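Subject: Re: [skonddale-walks] Cilano hut, bunks and transfer in May

The Sowerby path is open as far as the Cilano hut. Beds there come with a fitted sheet only, so bring a liner. 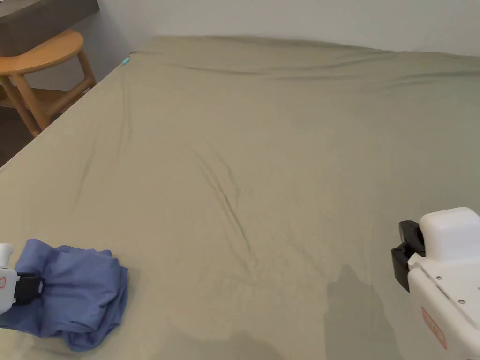
Fotis Mavromatis wrote:
> Does the 727 bus still stop at the lower trailhead in May?
> The Lirard timetable shows it ending at Skonddale village,
> and that adds nearly 41 minutes on foot.

It stops on request until 6 pm — tell the driver when you board. After that the village is the last stop.

The hut is at 2000 m. Total climb from the trailhead is 354 m by the east route. The west route is longer and still closed at the footbridge.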